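Undar Two-Arm Table Station
Set-up guide, section 7: Running the station at a visit or open day

14 shares | 2 comments

7.1 Scope

This section covers the drinks can demonstration for visitors. It assumes that the station has been assembled as in section 3 and that both arms have passed the daily check. Sites using the Cù controller should also read section 9, as the menu names differ.

7.2 Placing the table

1. Put the table on level floor and lock all castors.
2. Mark a line on the floor 2 m from the table edge on every open side. Visitors stay behind it while the arms are powered.
3. Run the mains lead away from the visitor side and cover it where people may cross.
4. Wipe the table top and let it dry.

Note: A polished top will mirror ceiling lights. If the vision check returns code 12, turn the table a quarter turn and repeat the check before changing any exposure setting.

7.3 Starting up

5. Switch on the controller and wait for the ready tone.
6. Send both arms to the home position. Keep hands off the table until they have stopped.
7. Load the program OPEN DAY. Speed is limited to 300 mm/s in this program and cannot be raised from the panel.

CAUTION: Do not run a production program in front of visitors. The speed limit applies to OPEN DAY only.

7.4 Setting out the cans

8. Use unopened cans. Open or dented cans must not be used – the grip force is set for a full, sound wall.
9. Stand the cans in a shallow arc along the right-hand side of the table, clear of the black frame. Slim and standard cans may be mixed, and the printed side may face any way.
10. Check that no cable hangs in the path of either arm.

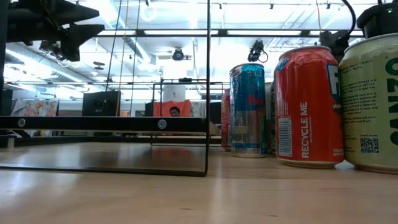

7.5 During the demonstration

11. Give a spoken warning, then press START.
12. Stay within reach of the stop button for the whole cycle. The operator should not also be the person answering questions.
13. If a can falls, press STOP, wait for both arms to come to rest, and only then reach in.

Note: At the Griratville open day the counter was left running from the workshop tests and showed 1,916 cycles before the first visitor arrived. Reset it under Service – Counters if the figure will be on display.

7.6 Closing down

14. Return both arms to home and switch off at the controller, then at the wall.
15. Remove the cans. Do not leave them on the table overnight.
16. Enter any stops in the Damness log sheet, with the code shown on the panel.

14 shares | Print this section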